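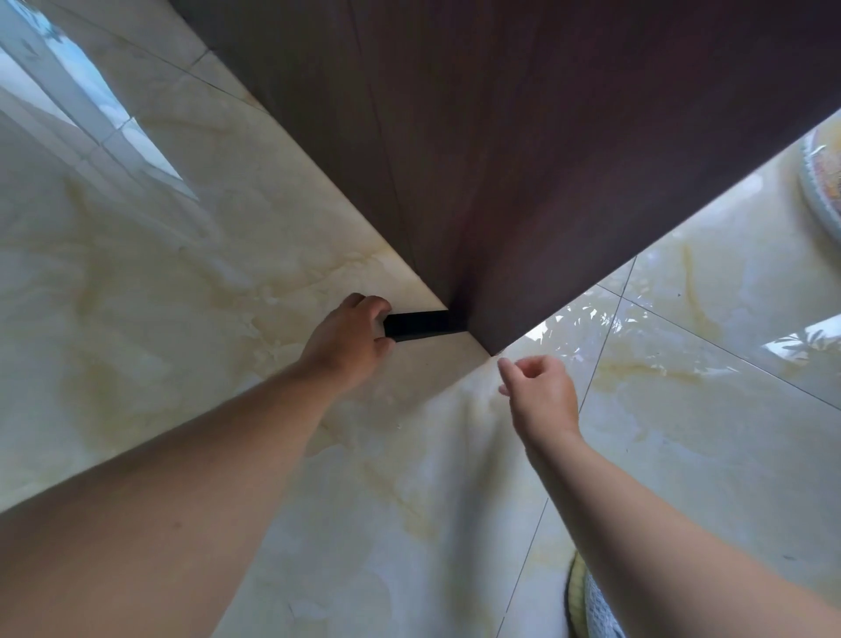

Left hand on the black bar, right hand free, near the lower corner of a dark wooden piece.

Recording Household Tasks From a Head Camera
Friday, March 17, 2023
By Jolien Bakker

I love this part of the work! You put on a camera, do an ordinary job with your own two hands, and a robot policy gets something real to learn from. We started collecting at Nurkau in February and have almost 900 clips now, so these are the habits that stuck.

Set the camera angle first. Tilt it steeply down until both forearms come in from the bottom and your hands sit near the middle. Do a ten-second test and watch it back before you record anything longer.

Push up your sleeves and take off your watch. Bare wrists make the hand tracker's life much easier.

Keep the free hand in view. When one hand is holding a part against the furniture, let the other rest close by — the model needs to learn what a waiting hand does, too.

Shiny floors are fine. Window reflections on polished tile bothered me at first, but we want that variety. Just check that your exposure is locked.

Record each task 4 times, starting from a different spot each time. Fumbles stay in. Amber De Bruijn labels ours in Dafis, and she tags a slip and the recovery as separate segments.

Name the clip as soon as you stop. I skipped this once and spent a whole evening hunting for clip 1017.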